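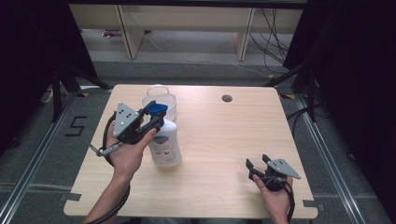 Station 5, left gripper on the pump bottle, right one open by the table edge

Tuesday, station 5, handheld pair

OK so the left gripper has been driving me nuts since last week and I finally sat down with it. Farzad said it felt "mushy" on closing, and he was right! Took the gray plate off (four screws, one of them chewed up already, please stop using the big driver) and found the finger carriage screw had backed out maybe half a turn. Tightened it, a dab of threadlocker, plate back on.

Then the encoder. Open reading was 527 and closed was 411, but the config still had 312 for closed from the old finger pads – so of course the width was garbage. Changed it in the Parsa settings file and saved a copy in the June folder. The right one I left alone, its numbers were fine.

Cables next. The left one loops back along the forearm and I like that much better than how we had it before (hanging straight down and tugging on the connector every time you reach). The right is still coiled around the gripper, which I don't love. Bríd has clips somewhere, will ask.

For checking I use the pump bottle, pad flat on the blue pump head, press and hold, watch the trace for jumps. I want 24 presses on each side before I sign it off in the Gavley sheet.

Still to do: replace the chewed screw, order blue pads from Wimwood, redo the cable on the right.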